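Brusitz, 14 Jun 2018

# Viline opens nine renovated guest bathrooms and a new line of wall fittings

Viline, the small hotel and residence company from Brusitz, has finished the renovation of nine guest bathrooms in its house on Antoniuk Street. The work started in May and was done while the other floors of the house stayed open to guests. Together with the renovation, the company presents Pledia, a line of simple wall fittings which will be sold to private customers also.

The idea of the project was to keep the rooms plain. The walls are smooth and pale, the pipes are painted white and left visible, and the few things which a guest needs every day are fixed to the wall in black. Old cabinets were removed, and the floor is now easier to clean.

"We asked our guests what they miss in a small bathroom, and the answers were very modest," said Hedvig Amundsen, director of Viline. "They want a place for the towel, a paper holder which does not shake, and somewhere to put the phone. We received 18 long letters on this subject and I have read all of them with pleasure."

The Pledia line contains a paper holder, a single hook, a towel bar and a narrow shelf. All parts are made of steel with a black powder coating. The paper holder is a horizontal bar with an open front, so the roll can be changed with one hand. Each part is delivered with screws and a paper template for drilling, and the instructions are printed in four languages.

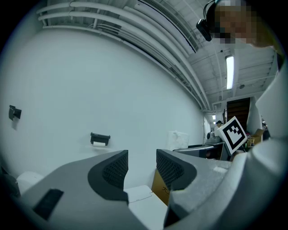 Installation in a normal bathroom takes one afternoon. The company recommends to mark all the holes first, and to stand in the room for some minutes before drilling. A holder which looks correct on paper can be too high for a child or too close to the door. For walls which were repaired recently, Viline advises to wait until the filler is fully hard and then to paint.

The question of the pipes was discussed for a long time. Closing them behind a panel would make each room smaller, and every later repair would mean opening the panel again. Myroslav Dmytriv, who led the building works, proposed to keep them on view and to give them two coats of white paint.

"A pipe with a good curve is not ugly," said Mr. Dmytriv. "When it has the same color as the wall, the eye accepts it after one day. And the plumber is very thankful - he can reach everything without a hammer."

Storage was the second difficult point. In the older rooms, supplies were kept in a tall cupboard in the corridor and the staff had to walk much. Now every bathroom has its own small stock of paper and soap, and it is filled on the cleaning day. Socorro Huamán, head of housekeeping, prepared the new plan with her team and tested it in two rooms before the other seven were changed.

The basic Pledia set of four parts costs 1590 crowns. The first production is 800 sets, and orders are accepted from today at the reception in Antoniuk Street and by mail. Single parts will be available later in the summer. Hotels and rental owners who need larger quantities can ask for a separate offer.

Visitors who wish to see the fittings on the wall can come to the house on any working day between 10 a.m. and 4 p.m. Please call the reception before coming, as some rooms may be occupied.

**Contact for press:** Orathai Nakpan, Viline, Antoniuk Street, Brusitz

**Contact for orders:** Waraporn Ruangrit, Pledia sales, at the same address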